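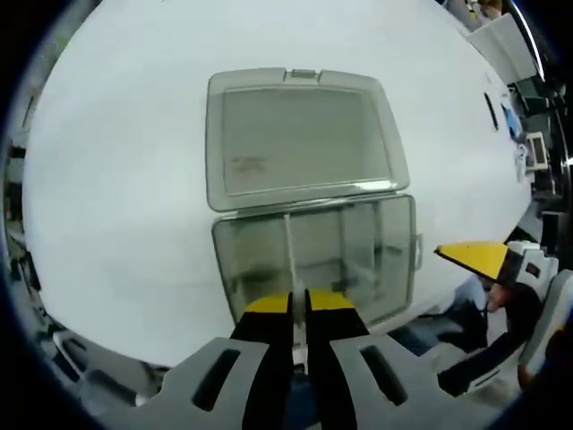
Grey clear box, lid open

Home > Storage > Boxes and lids > Ask

Lid does not stay closed
Renu Shukla
I keep sewing things in a plastic box with a hinged lid. Since October the latch opens by itself when I carry it. Can I repair this, or must I buy another?

Yuto Hirose
Please check first that the box is not too full. If the lid is pushed up from inside, the latch cannot hold. You can also put a wide elastic band around it - I have done so with mine for 3 years.

Marcus Begay
just get a new one

Ritu Agarwal
Wash the hinge with warm soapy water. Mine had threads inside.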